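The Gripper Line

The budget form had one line for the gripper and it was already too short.

I had been purchasing officer at Cular for long enough to know that a short line on a form causes more trouble than a long one. Long lines get read. Someone at a meeting asks what they mean and you explain and it goes through. Short lines get agreed in ten seconds, and then in January the invoice arrives and it is three times the size, and they come to your desk with it.

The line said: Gripper, two-finger, 400. It was in pounds. The person who typed it had left the company in the summer.

Cular packed food boxes for other firms. We did hampers, office snack boxes, and the sort of thing a bank sends its customers instead of a better rate. Most of it was done by hand on long tables in the Evach Road building, and the plan that year was to buy a robot arm to do part of it. The arm itself was settled. It would come from Jernden on a lease, with the servicing included, and I had been over that contract so many times that I could have recited the clause about lightning. What was not settled was the end of the arm, the part that would touch the food.

My manager wanted the whole plan on her desk by Monday. She had a way of asking for things at the door with her coat on, so that there was no time to ask anything back.

"Is it all in there?" she said.

"All but the gripper."

"There's a figure for the gripper."

"There's a figure," I said.

She went home. I stayed and read catalogues.

There were two ways to go. Jernden sold its own gripper to fit its own arm, and the price was on the second page of the quotation in the same type as everything else. It was a good gripper. It came with a case and a certificate and a person who would drive down to fit it. It also cost more than my car. The other way was Upadhyay, a small firm over a tyre shop, who made fingers to order and bolted them to a base that fitted most arms. Upadhyay's quotation was a single sheet. At the bottom somebody had written in pen, "Try before you buy, you are welcome any time."

I rang them on the Friday and they said to come the next morning. I asked where, since I knew they did not have much of a workshop, and the man gave me a home address. He said the big bench was taken up with an order and they were testing on the kitchen table.

I thought about that for most of the evening. I had bought pallet trucks and shrink-wrap tunnels and 301 identical stacking crates, and I had never been to see any of it on a kitchen table. There was a box on our supplier form for "premises inspected". I did not know what I would put in it.

It rained on the way. The house was at the end of a row, with a van outside that had the name on the door in letters you could buy at a stationer's. A woman let me in. She was one of the two partners and the man on the telephone was the other. She gave me tea in a mug with a chip in it and turned the chip away from me before she handed it over.

"You've read the Jernden price," she said.

"I have."

"Then you know why people come here."

I said I would prefer to see it work before we talked about prices. She seemed pleased with that. The man was in the kitchen already, pushing things to the back of the table. He asked what we packed. I said bars, mainly, and tins, and sometimes small jars. He said he had been to the supermarket for bars and he hoped they were near enough.

I had brought my own list. It was on the back of the budget form, which I had folded in my coat. I had written: grip, drop, wrapper damage, time to change fingers, spare fingers, who fixes it. I had left a space beside each.

"How many spares would you want?" he asked, reading it upside down.

"How many would I need?"

"With tins, 6 a year. With bars you might never change them."

I wrote down 6. It was the first honest number I had been given for that line. Jernden had told me the fingers were a consumable and that usage would depend on usage.

She asked what happened to the old way of doing it, and I told her. There were long tables and people standing at them. The company had promised to keep everyone on, and I had seen the sheet with the wages on it and believed the promise was real, at least for the year it covered. After that the sheet stopped. I said I only did the buying.

"That's what we say too," she said. "We only do the fingers."

The man did not join in. He was looking at a laptop on the worktop and frowning at it. He said they would start with something simple, one bar on a plate, because a plate had a rim and a slope and was harder than a flat tray. If it could manage a plate it would manage our trays. I asked if I could take a picture for the plan, and he said I could take as many as I liked so long as the washing-up was not in it.

I took one while the fingers were down over the plate, and it went on page two.

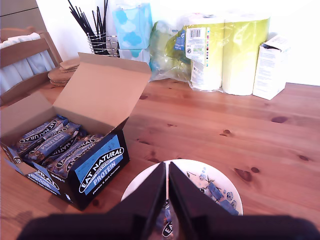 Two-finger gripper over a wrapped bar, Upadhyay, Saturday, October 16, 2021.

We were at it until lunch. I filled in my spaces. I will not go through them all, as they were mostly ticks and one cross, and the cross was for a jar. She wrote the jar down in a notebook of her own and said they would make a wider pad and not charge me for it. I told her she should charge me for it. If it was free I would have nowhere to put it on the form, and anything with nowhere to go on the form got forgotten, and then it got blamed.

"What should I charge, then?"

"What does it cost you?"

She went and worked it out on the stairs, where it was quieter. When she came back she had a proper figure with the hours in it. She had redone the whole sheet while she was there. It had the base on one line, the fingers on another, then the spares, the wide pad and a day's fitting. It came to a good deal more than 400 and a good deal less than Jernden.

"That's higher than I quoted you," she said. She looked unhappy about it.

"Yes. I can get this one through."

The man gave me one of the bars to take home. I said I was not allowed to accept gifts from suppliers. He said we hadn't bought anything yet. I left it on the arm of the sofa on my way out, and when I got to the car I wished I had eaten it, as I had missed lunch and there was a queue on the ring road.

On Sunday I typed it up. I took out the one short line and put five in its place. Under "premises inspected" I wrote yes, and under "type of premises" I wrote domestic, and then I looked at the word for a while and left it as it was. I put a paragraph underneath about what would happen if a firm of two people fell ill or fell out. I said we should hold a full set of fingers in our own stores and have the drawings lodged with us, so that another shop could cut them. I priced that as well. It made six lines.

My manager read it on Monday standing up, still in her coat.

"This was one line," she said.

"It was."

"It's gone up."

"It's gone up now. It would have gone up in January otherwise."

She turned to page two and looked at the picture for longer than I expected. She had started on the tables at Evach Road herself, before my time, and people said she had been very quick.

"Whose kitchen is that?" she said.

"Theirs."

"They want to get those kitchen rolls in a cupboard." She turned the page. "Will it tear the wrappers?"

"It didn't on Saturday."

"That's not what I asked."

"I don't know," I said. "I've put down a month's trial before the second payment. That's line five."

She found line five and read it with her finger under the words. Then she asked me for a pen. She initialled each of the lines separately, down the side, and on the last one the pen ran dry and she had to go over it again with mine.

I sent the order at ten past four. Upadhyay's reply came back within the minute, thanking me, and asking if I could possibly tell them what a purchase order number was and where they were meant to write it.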